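Sports Law and Contract Practice
Handout 6: Conformity of Goods in Sporting Supply
Instructor: Soledad Alcaraz

1. Scope of this unit

Students should read the Skollum file before class. The file concerns a supply agreement between Holtonetti, a maker of tennis balls, and Valcárcel, a club that ordered 4,000 balls for its October tournament. The club rejected 197 of them on delivery and withheld payment for the whole order.

2. Description and sample

A sale by description requires that the goods match the words used in the contract. A sale by sample requires that the bulk match the item shown to the buyer. Where both apply, the goods must satisfy both tests. Students often overlook the second when the written terms are detailed.

The Holtonetti contract called for "yellow tournament balls, felt covered." It did not refer to bounce, weight or storage. The club argued that these matters were implied by the word "tournament."

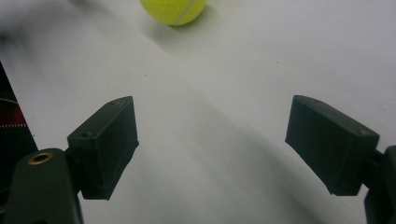
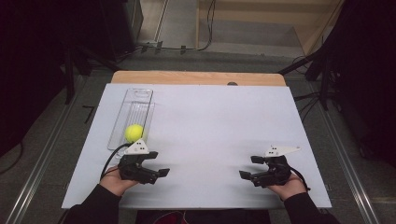
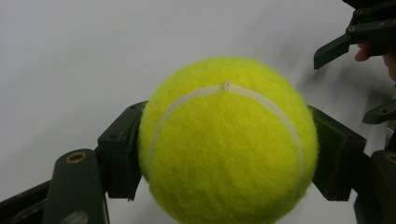 Fig. 6.1. Yellow-green tennis ball, three views.

3. Inspection and notice

A buyer must be given a fair chance to inspect before acceptance. Notice of a defect must be sent within a reasonable time and must identify the complaint. The club's first letter stated only that the goods were "not as expected." Its second letter, sent by its agent Ridier, gave particulars. Consider whether the first letter was sufficient under the notice clause (file, page 52).

4. Partial rejection

The agreement allowed the buyer to accept any commercial unit and reject the rest. The parties did not define the unit. It may be the single ball, the can or the carton, and the result differs in each case.

5. Written work

Prepare a short memorandum advising Holtonetti on its claim for the unpaid price. Cite the clauses relied upon. Memoranda are due on 26 May 2025 at the department office.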